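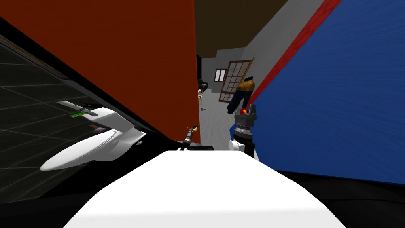 How to descale a kettle (and keep it that way)

Hard water here in Cleltcombe so I do this a lot. Takes 40 minutes, most of it waiting.

What you need

White vinegar or citric acid. Citric smells less. A 2,000 g bag lasts me years, but the small boxes are fine.
An old toothbrush
Washing up liquid
A cloth

Step 1. Unplug it. Empty it. Let it cool if you've just made tea.

Step 2. Fill halfway with cold water. Add two tablespoons of citric acid, or top up with the same amount of vinegar again. Don't go over the max line, it foams.

Step 3. With citric, plug in and boil once, then switch off. With vinegar don't boil, just warm it to about 70 degrees if yours has a temperature setting (my Diletti does, the old Trorkari didn't). Open a window.

Step 4. Leave it half an hour. Really bad ones, leave overnight. You'll hear it fizzing, fine.

Step 5. Unplug again, pour away down the sink. Bits of scale will come out, run the tap after.

Step 6. Toothbrush round the spout and the filter. Most filters pull straight up, some have a clip at the side. Be gentle, the mesh tears and replacements are silly money. Soak it in a mug of the same mix if its still crusty.

Step 7. Rinse three times. Then boil a full kettle of plain water and chuck it. Twice if you used vinegar, or your tea will taste like chips.

Outside of the kettle

Damp cloth, drop of washing up liquid, dry it off. No wire wool, it scratches. Never put the base anywhere near water.

How often

Hard water, every month. Soft water, maybe twice a year. I skipped Febuary and paid for it, had to do it all twice.

Keeping scale down

Only boil what you need.
Empty it at night, dont leave water sitting.
Filter jug helps a bit.

Limescale won't hurt you by the way, just looks horrible in the cup and makes the kettle slower.

Updated 15/04/2024, added the bit on filters.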